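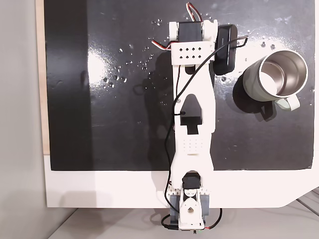

Bench Arm Purchase Plan

This repository holds the parts list, budget sheet and replacement schedule for the tabletop arm stations at the Ruawai lab. It is meant for whoever places the orders. Control code and recorded episodes are kept in separate repositories and are not covered.

Maintainer: Aarne Koskela
Status: approved for the first station, second round open until March

What is being bought

The plan covers 6 stations. Each station is one printed arm, one board to work on, one power supply, one controller and a small kit of household objects. The arm is white printed plastic with black servo motors at the joints. Task objects are ordinary kitchen things, such as the sage-green mug with the steel interior.

We looked at a finished commercial arm, the Sollik, before settling on printed parts. The Sollik is a better machine. It also ships as a sealed unit, and a failed joint means sending the whole arm back. With printed brackets we can swap a servo at the bench and keep the station running.

Files

budget.csv: one row per line item, with unit price, quantity, supplier and order status
spares.csv: parts to keep on the shelf, with reorder levels
print_jobs.csv: every printed part, with material and print time
quotes/: supplier quotes as received, one folder per supplier
notes.txt: open questions and decisions

Columns in budget.csv

item: short name, matching the label on the storage bin
station: station number, or "shared"
unit_price: US dollars, before tax
qty: quantity to order, including spares
supplier: company name as it appears on the quote
status: one of quoted, approved, ordered, received
comment: free text, may be empty

Cost summary

Parts for one station come to $349. This covers servos, filament, controller, power supply, cables and the object kit. It leaves out the board, which we already have, and the computer.

Shared items come to $1,209 for the whole project. Most of that is a second printer from Drallness. The rest is hand tools, a bench power meter and storage bins. If the printer is dropped from the plan, the station cost stays the same but the build takes longer, so please talk to Aarne before changing that line.

Shipping is entered as its own line for each supplier. Do not spread it across the items. We did that in the first version of the sheet and could not match the invoices afterward.

Spares

Servos are the main thing to budget for. Order 25 as shelf stock along with the first batch, all from the same supplier and all the same model. Mixed models cost us a week of recalibration on the earlier prototype.

Cables come next. The servo leads are the thin three-wire type in red, white and brown, and they run close to moving links. Buy extension leads in two lengths, and get cable clips in bulk. The clips are cheap and they get lost.

Printed brackets are not stocked. Print them when needed and log the job in print_jobs.csv. Base joints are the exception, as they take the longest to print. Keep one on the shelf.

Work surface

The current board is glossy black. It wipes clean after tasks with water, but it throws a strong glare under the bench lights. The second round has a line for matte boards from Prillov. It is marked "quoted" and should stay that way until we have tried the sample.

Anyone planning tasks with liquids should add a tray and a waterproof cover for the controller to their request. Neither is in the base price. Splash damage is not covered by the servo warranty.

How to request an item

1. Check spares.csv first.
2. Add a row to budget.csv with status "quoted".
3. Put the supplier quote in quotes/.
4. Open a pull request and assign it to Aarne.
5. Change the status to "ordered" once the order number arrives.

Requests without a quote are left open and not reviewed.

Known gaps

Prices in the sheet are the ones on the quotes and are not updated when a supplier changes its catalog. Labor is not included. Print times were taken from the slicer, and the older printer runs slower than it predicts. There is no line yet for disposal of failed servos.

The object kit list is incomplete. Bowls and a sponge still need to be added.

License

Text and tables may be reused with credit. Supplier quotes are for internal use only and are left out of the public mirror.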